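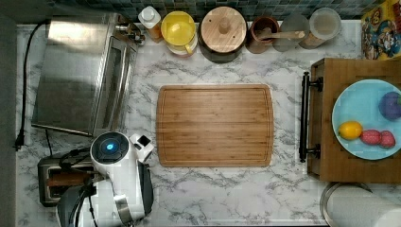 A bamboo cutting board on a marble-patterned kitchen countertop, with a toaster oven nearby.

Muklow Institute report urges households and lenders to prepare for a weaker dollar

LESTBRIDGE – The Muklow Institute has released a new report on the effects of a prolonged fall in the Canadian dollar, calling on lenders, employers and provincial governments to plan for higher import costs over the next two years. The report, Thin Cover: Currency Risk and the Household Budget, is the Institute's sixth study of consumer finances and draws on interviews with 434 households in Lestbridge and the surrounding district.

The report finds that most of the families interviewed had no clear picture of how a change in the exchange rate would reach them. Many thought of the dollar's value mainly in connection with travel. Fewer connected it with the price of winter produce, replacement parts, small appliances or heating equipment, much of which is priced in US funds before it arrives in Canadian stores.

"A lower dollar does not appear as a line on anyone's bill," said Wayne Hiebert, Executive Director of the Muklow Institute. "It is spread over many purchases and it arrives at different times. Households notice that the month is harder to finish, and they look for the cause in their own habits. Our concern is that policy makers have been content to leave it there."

Of every 100 households interviewed, 70 reported that they would need to borrow or sell something to meet six months of higher living costs. The figure was highest among renters and among those whose mortgages come up for renewal before the end of next year. Households with savings in more than one currency were better placed, but they made up a small part of the group and were mostly retired.

The authors give particular attention to the position of small importers. Interviews with shop owners and wholesalers suggest that many buy their currency on the day an invoice falls due and have never been offered a forward contract by their bank. Those who had been offered one often found the minimum amount too large for a business of their size.

"These are well-run firms with good books and loyal customers," said Etelka Rácz, lead author of the report. "They are exposed to a risk that larger competitors manage as a matter of routine. The tools exist, and we would like to see them sold in sizes that a hardware store or a bakery supplier can use."

The report makes the following recommendations:

Lenders should include a currency and import cost scenario when they assess a borrower's ability to renew.

Banks and credit unions should offer forward contracts to small businesses at lower minimum amounts, with fees stated in plain language.

Provincial governments should review income supports twice a year while the dollar remains under pressure.

Employers with pension plans should tell members how much of the plan is held in foreign currency and how that share is managed.

Tendholm Credit Union, which provided funding for the interviews, has agreed to test the second recommendation with a group of its business members beginning in November. Manee Boonyarit, Vice-President of Member Services at Tendholm, said the credit union would publish the results whether or not the service is continued.

"Our members have been asking for this for some time," said Ms. Boonyarit. "We expect to learn a good deal about pricing and about how much guidance people want before they sign."

Tendholm had no part in drafting the report's findings. The interview questions were reviewed by Deepak Uniyal, an independent adviser on survey methods, and are reproduced in full in the appendix.

The Institute cautions that the report is not a forecast. It does not predict a level for the dollar or a date for any decline, and it should not be read as advice to buy or sell currency, metals or securities.

The Institute will host a public briefing in the Fragkou Room, Lestbridge Central Library, at 6 p.m. on the first evening of the library's November lecture series. Ms. Rácz will present the findings and take questions. Admission is free and registration is not required.

Copies of the report are available at no charge from the Institute's office.

About the Muklow Institute
The Muklow Institute is an independent, non-partisan centre for research on savings, credit and the cost of living. It accepts no funding from political parties.

Media contact
Ottó Borbély
Manager, Communications
Muklow Institute, Lestbridge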